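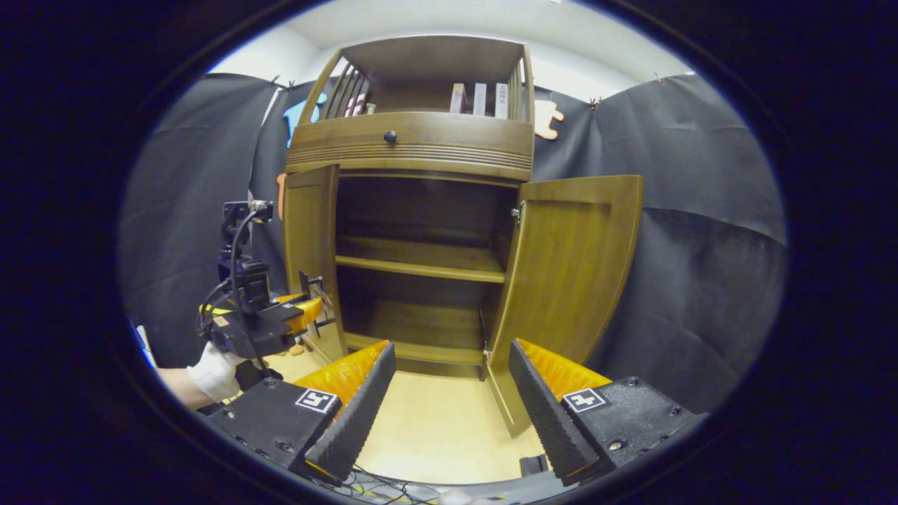

Juraj Šindelář reckoned that beeswax polish is beeswax polish and you pay for the tin. I believed him for years, and then my sister left a pot of Pendmont Furniture Balm at my house in February and I've been going round looking for things to rub it on ever since.

Furniture Care | Reviews | Waxes and Oils

It comes in a squat 116 g pot, fairly soft, more like cold butter than the hard stuff you have to dig at with a knife. The smell is lovely! Honey first, then a bit of orange peel, and none of that eye-watering turps that hangs about until bedtime. You want far less than you think. I did a bedside cabinet, doors and top, with a lump the size of a hazelnut, left it while I had lunch and buffed it up with an old pillowcase. The colour came up deep and warm and the top felt silky, with no drag when you run your hand over it.

I tried it next to Catterall's Original, my usual, on the two halves of a pine table leaf. Catterall gives more shine, I'll grant it that, and if you like a surface you can see the lamp in then stick with it. Pendmont is quieter. It also stood up better to a wet mug, which left a faint ring on the Catterall side that took another coat to shift.

Grooves and spindles are the fiddly bit with any wax. It will sit in there and go white if you slap it on, so use an old toothbrush, go sparingly, and then go over it with a dry one. I made a right mess of a chair back before I worked that out (cocktail stick, half an hour, bad language).

Grumbles: the lid is a push-on thing that's murder with waxy fingers, and £29 is a lot for a pot that size. Poveo do a perfectly decent balm for 8, though it stays tacky until the next morning and picks up every bit of fluff in the house.

I'm 2 pots in now and still finding things to do with it. The bread board is next, once I've checked whether it's safe for food, as the label doesn't say.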